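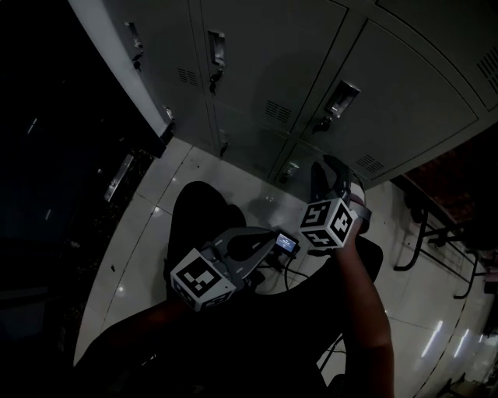

Lockers at the Getmont site.

Getmont Extends Locker Rental Service to Imix Transit Stations

3 Apr 2019

Getmont, a supplier of shared storage equipment, has signed a service agreement with Imix to install and maintain rental lockers at commuter rail stations. The agreement covers 322 locker banks with a combined 3205 doors. Installation begins in June and will proceed line by line, starting with the stations that have step-free access.

Each bank runs on the Navimum control unit, which handles door release, payment and fault reporting over a single cable. Units store up to 1431 rental records locally and continue to operate during a network outage. Records are sent to the operator when the connection returns.

Doors are offered in two sizes. The larger size has an internal depth of 625 mm and accepts most carry-on bags. Rental periods start at one hour.

"Station staff will no longer hold keys," said Homa Asadi, head of field operations at Getmont. "A jammed door is reported by the unit and assigned to a technician on the same shift."

Spare parts will be held at the Zamani depot. Existing coin-operated lockers will stay in service until the new bank at each station has passed inspection.

Media contact: Getmont Press Office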